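Golf Help Desk > Fitness & Body > Back and hips

Lower back stiff after nine holes, fine after a whole day of yard work. Why?

Posted by slicehappy_in_Irkidby
30/11/2025

I play twice a week at Irkidby Municipal, walking, carrying my own bag, and by the seventh tee my lower back has seized up on the right side. I swing right-handed. It loosens up overnight and I go back and do it again, because I am a slow learner.

What bothers me is that I can shovel, rake and haul bags of mulch all day with no complaint at all. So it isn't that I'm weak, or at least not weak in the mulch department. My wife's theory is that I only hurt when I'm keeping score.

Things I have tried: a new mattress (expensive, no change), a looser grip (no change, worse slice), and touching my toes in the parking lot (I can't, and people look). A guy at the range said it was my early extension and then walked away before I could ask what that was.

I'm not in agony and nothing goes down the leg. I'd just like to get to 18 without walking like a folding chair. Is this a swing thing, a bag thing, or an age thing? Would one of those swing analysis sessions tell me anything? The place in Nadar wants 900 for the full package, and at that price I expect to come home with a different back.

3 replies, sorted by most helpful

bogeytrain
Helpful: 35

Could be all of the above, but I'd start with the bag because it's the cheapest to test.

Early extension, by the way, means your hips push toward the ball on the way down and you stand up out of your posture to make room. Lots of us do it. It can put extra work on the lower back on the trail side, which for you is the right. A stiff hip is one common cause. If the hip won't turn, your back volunteers.

Shoveling is a different job. You go slowly, you move your feet, you switch sides when one gets tired. In golf you make the same hard twist in the same direction, then hang a weight off one shoulder and walk to wherever the ball went, which in my case is a long walk.

What I did, in order:

1. Weighed the bag. Mine was a disgrace. I was carrying 2 umbrellas and enough balls to open a store. I took out everything I hadn't touched in a month, including the rangefinder, which had been dead since February.

2. Got rid of the single strap. Either wear both straps or use a push cart. I bought a used Muler cart with one wheel that squeaks on left turns. My back stopped complaining by the 12th instead of the 6th, and later it mostly stopped altogether.

3. Warmed up like a grown-up. Five minutes of walking, some hip circles, leg swings holding on to the cart, then ten easy swings with a wedge. I also make a few left-handed swings. They look awful and they feel great.
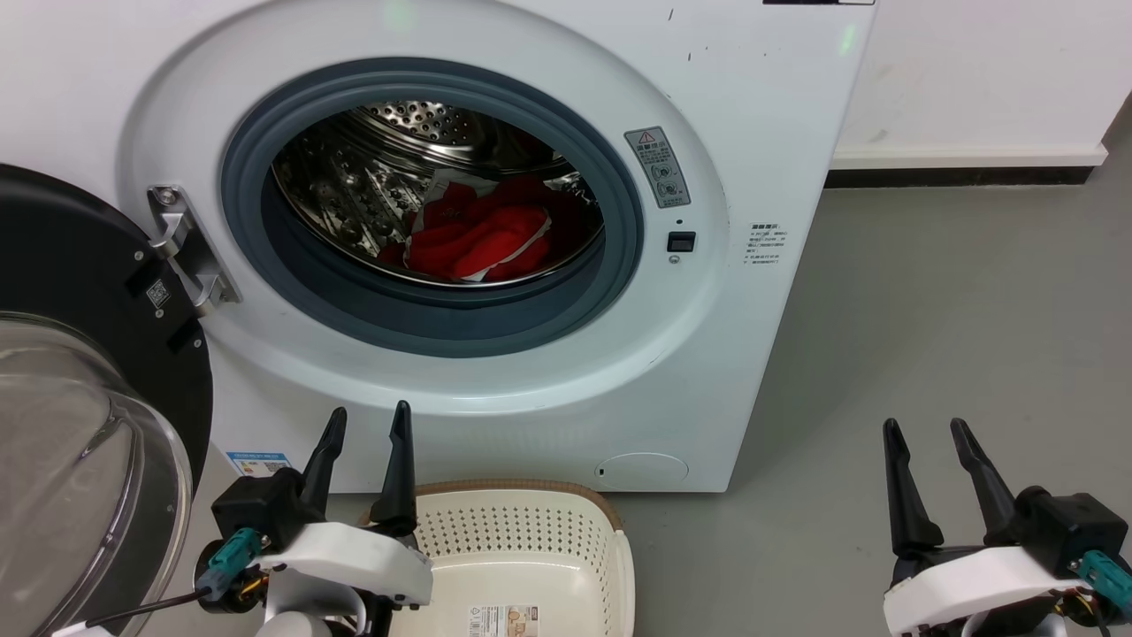 4. Turned the front foot out. Just a little, toward the target. It lets the lead hip turn through without a fight. It cost me nothing except a week of topped shots.

5. Quit hitting a jumbo bucket. I was putting away 75 balls with a driver and then wondering why I was sore. Half a bucket, mostly short irons, with breaks.

If a month of that changes nothing, see a physical therapist before you see a swing lab. Ask them to check how well each hip rotates. And if you ever do get pain or numbness down a leg, skip the forum and call a doctor.

plaid_menace
Helpful: 2

Take a cart. The kind with a motor. Problem solved, and there's a cup holder.

threeputt_phd
Helpful: 14

I did one of the analysis sessions, at the Plema studio. They stick sensors on you, you hit balls into a net, and a stick figure on a screen does everything you do except with less dignity.

Was it useful? Some of it. The report was long and I understood maybe a third. The part that earned its keep was learning that my pelvis barely turned in the backswing, so my spine was making up the difference. The coach gave me two drills and I still do one of them. The rest was graphs.

Before paying, I'd ask if they do a physical screen off the mat first, to see what your hips and upper back can do with no club in your hands. If they only measure the swing, they'll see that you stand up early but may not see why. Ask too if there's a shorter session. Mine had one that wasn't on the website, and it covered all the stuff I ended up using.

Agree with bogeytrain on the straps. Disagree on the front foot, since I tried it and hit everything left for a whole season, but you slice, so you might enjoy that.

slicehappy_in_Irkidby (original poster)

Thanks, all. Weighed the bag on the bathroom scale. I found a sandwich. Borrowing a push cart for the next round and will report back.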